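Pramico brings lavender plates to the everyday table

January – for immediate release

Tableware firm Pramico has added a lavender plate to its everyday range, on sale this month through Stollik shops. Round, pale purple, raised rim. First run of 4000, with 1000 held back for cafes and school canteens.

"People kept asking us for a bit of colour that still goes with the food," said Nathalie Maes, who heads the range. "A bun, some toast, whatever your having. It's a plate for that."

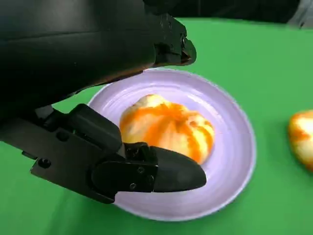

The new lavender plate, with a bun.

The glaze was picked from 19 test shades – the last two went back and forth for weeks. Designer Teun Boersma kept the faint rings in the bowl. "They wanted it smooth. I said no, leave them."

Matching bowls to follow in spring, mugs after that. Trade orders from 279 shops so far, more expected.

Samples for press on request, please allow a few days for delivery as stock is tigth.

Contact: Pramico press desk, mornings only.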